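We use cookies to improve your experience on this site. By continuing to read, you accept our use of cookies. Accept | Manage settings

The Revision

The Sostport Standard for Hand-Guided Gripper Work had thirty clauses when the Office of Practice received it and thirty-one when the Office was finished with it. This is an account of the additional clause.

The Office occupied two rooms above the harbor exchange. Its duties were to read, to compare and to amend. Its Examiner had served through four editions of the Standard and had never held a gripper. This was considered proper. The Examiner's task was to ensure that any hall, whether operated by Orura, by Gusine or by a smaller firm, could open the same page and find the same instruction.

The matter before the Office that April was Clause 12, which stated that an operator shall grasp fragile articles "at the point of least risk." Orura held that this meant the neck of a vessel. Gusine held that it meant the widest part. Each firm had submitted a letter on the subject, and each letter cited the other firm's letter with regret.

The Examiner went to the hall at eight in the morning, signed the register as visitor 1507, and was given a place to stand. The rules for visitors ran to a single card. A visitor shall not speak to an operator whose hands are engaged. A visitor shall not move an article, including an article that has fallen. A visitor shall step over cables and never on them.

The Examiner's report was filed with its plates in the usual manner.
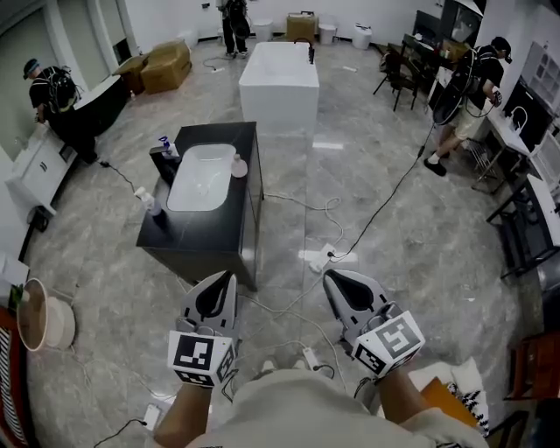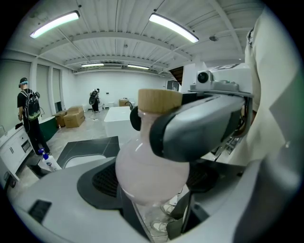
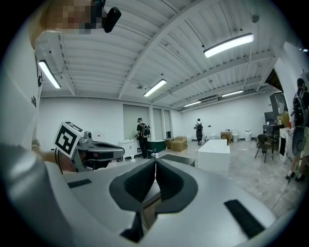 Plates to Report 1507. Work with hand-held grippers, bathroom furnishings on the floor.

The report itself was brief. It recorded that the operators did not consult Clause 12 and did not appear to miss it. Each approached an article, paused, and closed the fingers slowly. The Examiner had timed the pause at first, and then had stopped timing it. Under the heading "Findings" there was one line: "The pause is where the rule is kept."

The Office did not accept findings of this kind. A finding was required to name a part, a distance or a force. The report was returned to the Examiner with a printed slip, and the Examiner returned it to the Office unchanged, with the slip attached.

There followed a period of correspondence. Orura asked whether the pause was to be measured from the end of the approach or from the first movement of the fingers. Gusine asked whether an operator who had grasped the same bottle 200 times would be required to pause before the next grasp. The Ristić Institute, which had not been consulted, wrote to say that it had always paused, and enclosed 1000 pages in support.

The Examiner read all of it. In the evenings, at home, the Examiner began to notice the pause in other places. It came before a cup was lifted from a shelf. It came before a key went into a lock. It was shorter when one was tired, and on the one night it was left out entirely, a glass went into the sink in two pieces. The Examiner swept up the glass, sat down at the kitchen table and wrote the clause in pencil on the back of the Ristić cover letter.

The Office debated the draft for most of an afternoon. The member for cables objected that it could not be tested. The member for lighting observed that the same had been said of the clause on adequate rest – a clause that was now thought to be the best in the book. A vote was taken shortly before five. Clause 12 was left as it stood, and both firms were informed that either reading would be honored.

The new clause was placed last, after the provisions on storage, where few readers would look for it:

"31. Before closing the fingers upon any article, the operator shall wait until ready."

The Examiner asked that no commentary be added. The Office agreed, and the edition was sent to the printer with the rest of that page left blank. Two weeks later the printer wrote to ask whether something was missing. The Examiner held the letter for a moment before answering, and then wrote that the page was complete.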